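Stornon Control Software FAQ

How do I zero the gripper?
Close the fingers until the tips touch, then run the zero command. Do this for each gripper before recording.

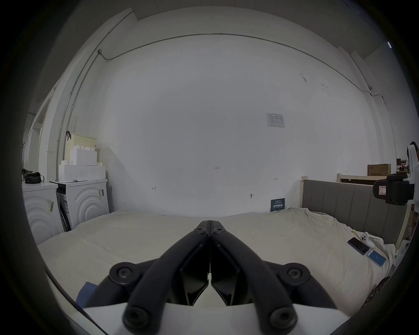 The zero is saved to the session file. If you restart the software, run the command again.

Why are my left and right recordings out of step?
The two clocks have drifted. Run sync again. A gap of 2 ms is fine.

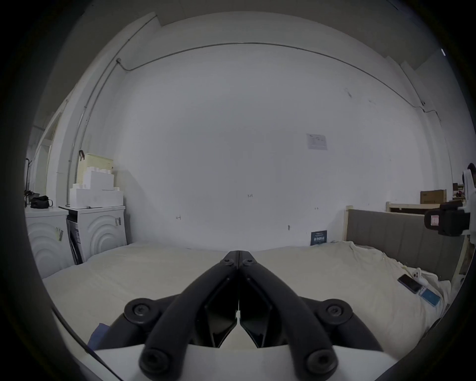
2 min read

Can I change the planner rate?
Yes. The default is 500 Hz. Lower it if the log shows missed cycles.

Does the planner handle cloth?
Only from recorded two-hand sessions. The Gezer model needs almost 251 of them per task.

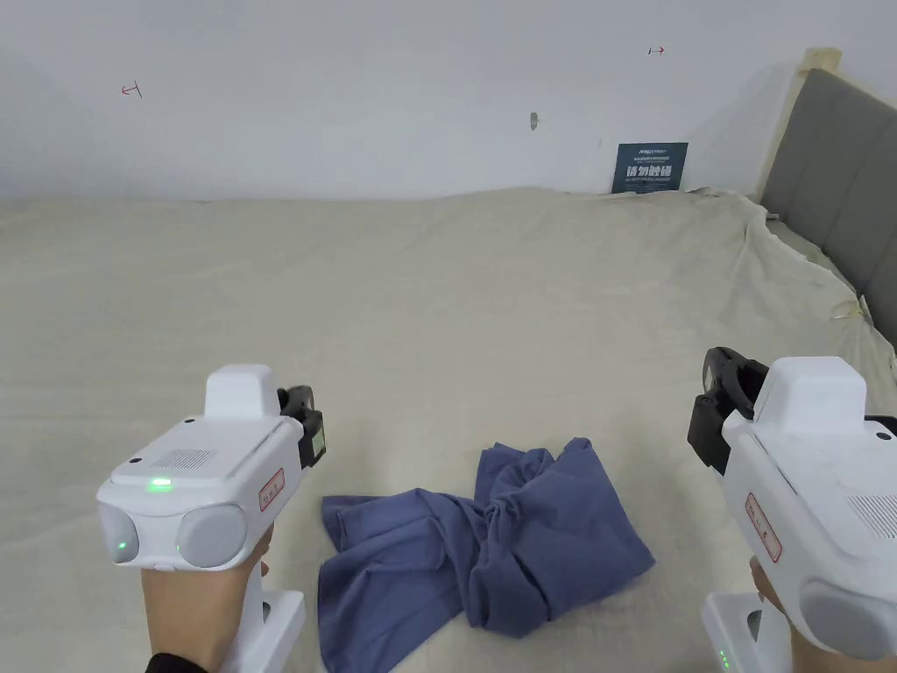 Who do I contact?
Send bug reports with the session file to Hertta Peltonen.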